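Pre-run software checklist – plant handling cell, Urow line
Site: Flonby glasshouse
Checked by: Bleddyn Samuel
Date: 22 September 2026

1. Controller and planner on matching release. PASS
Build 733 on both.

2. Wrist camera stream into perception node. PASS
No dropped frames in 400. Exposure left as is.

3. Hand-eye calibration loaded. PASS
Old file was still in the startup folder. Moved to archive.

4. Stem segmentation, taped plants. COMMENT
The mask has to carry on through the green tape and pick up the bare stem underneath. The clear band and the orange-tan bit under it still come back as a separate object – logged as ticket 11. Leaf stalks must not be merged with the main stem where they join near the top of the tape.
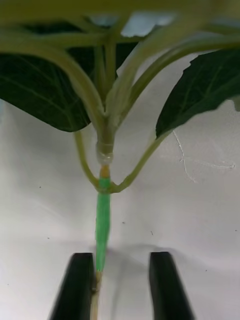 5. Grasp target selection. PASS WITH COMMENT
Target is to stay on bare stem, below the tape. Meirion wants the planner to reject any target on tape outright. At the moment it only scores it lower.

6. Finger closing speed limit. PASS
Set to 50 per cent in config. Confirmed after restart.

7. Leaf collision margin. FAIL
Planner ignores foliage that is out of focus. Do not run unattended.

8. Stop signal cancels queued moves. PASS

Re-check item 7 before sign-off. Copy to Meirion Gwilliam.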